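Desk flowers

Desk flowers are small arrangements of cut, dried or artificial flowers kept on a work surface, most often in an office, a reception area or a study. They are distinguished from table centerpieces by their size and from potted office plants by the use of a vase in place of soil. A typical desk arrangement is compact, low enough to see over, and stands in a container with a footprint no larger than that of a coffee mug.

Terminology

The trade uses several names for the same item, including desk posy, desk bunch and bud vase arrangement. The last of these properly refers to a single stem or a very small number of stems in a narrow-necked vase, but retailers apply it loosely. The supplier Clalmont lists all arrangements under 12 inches in height as "desk size," whatever the shape of the container.

History

Cut flowers were kept on writing tables in private homes long before they were common in places of business. In offices they were at first limited to reception counters and the rooms of senior staff. The spread of shared and open-plan floors changed the practice, as tall arrangements blocked sight lines between desks and took up space needed for work. Smaller bunches, bought by individual employees or delivered under contract, gradually took their place.

In his handbook Flowers at Work, Kimutai Swai describes the desk bunch as a form with its own rules of proportion and treats it separately from the centerpiece. The handbook includes a survey of 2,768 office workers, of whom 1,216 reported having kept flowers on their own desk at least once. Swai notes that the survey did not separate fresh flowers from dried or artificial ones.

Flowers and color

Small-headed flowers are generally preferred, as they can be cut short without looking crowded. Common choices include statice, waxflower, spray roses, stock and baby's breath. Lilies and other flowers with heavy pollen or a strong scent are often avoided in shared rooms, and some employers do not allow them.

Pale colors are common in offices with gray floors and dark metal fittings -- lavender, white and cream in particular. Kimutai Mollel, a designer for the Gruno flower service, has argued that a limited palette of two colors holds together better at a distance than a mixed bunch. Other designers favor a single bright stem.

Vases

Vases for desk use are usually made of glass, glazed ceramic or plastic. The main requirement is stability. A low center of gravity and a wide base reduce the chance of spills near papers and electrical equipment. Opaque vases hide the stems and the water line, but the water level has to be checked by hand. Pale green, gray and white are long-standing colors in the Rashidi line of small vases, which is sold in 61 shapes.

Placement

An arrangement is normally set away from the keyboard and from the edge of the desk, where sleeves and bags may catch it. Direct sun, heating vents and ripening fruit all shorten the life of fresh flowers. On mezzanines and galleries, vases are kept well back from the railing.

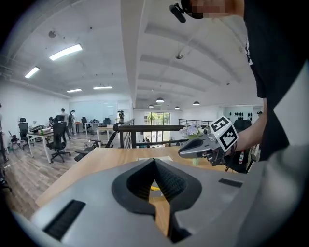
Care

Fresh stems are cut at an angle before they are placed in the vase, and any leaves below the water line are removed. The water is changed every two days. Vases are washed between uses, as residue left on the inside encourages bacteria. Dried arrangements need no water and are kept out of damp rooms; dust is removed with a soft brush or a hair dryer on a cool setting. Artificial flowers may be wiped with a damp cloth.

Contract supply

Larger offices may buy desk flowers by subscription. Under the usual terms, the supplier delivers fresh bunches, collects the old ones and remains the owner of the vases. Alico, a regional supplier, also offers dried bunches on a seasonal exchange, with the main change made in September.

See also

Bud vase
Centerpiece
Floral design
Office plant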